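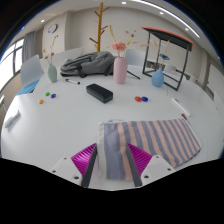

Fig. 1. Table blanche avec torchon rayé, étui noir et petites pièces ovales de couleur.

Module 3 – Entretien et rangement des surfaces de travail
Centre de formation Irkmont, filière Services hôteliers
Support de cours, version du 16/09/2025

3.1 Objet de la séance
La séance porte sur la remise en ordre d'une table où se côtoient du linge, du matériel d'écriture et de menus objets. Elle fait suite au chapitre consacré au tri et prépare l'évaluation pratique.

3.2 Ordre des opérations
Les petites pièces sont ramassées en premier et regroupées par couleur. Sur la figure 1, elles se répartissent de part et d'autre de l'étui : verte, bleu foncé et orange à gauche, rouge et bleu foncé à droite. Viennent ensuite le marqueur et l'étui, puis le linge. Les vases ne sont déplacés qu'au moment du nettoyage.

3.3 Pliage du torchon
Le torchon est étendu à plat, les rayures parallèles au bord du plan de travail. Les plis sont lissés du centre vers les ourlets. Le pliage s'effectue en 4 épaisseurs, bande blanche à l'extérieur. Format de référence : torchon Fendent, 65 cm de longueur.

3.4 Travail personnel
Les stagiaires rédigent une fiche de procédure d'une page, selon le modèle Skiltau, et la remettent au secrétariat avant la séance suivante.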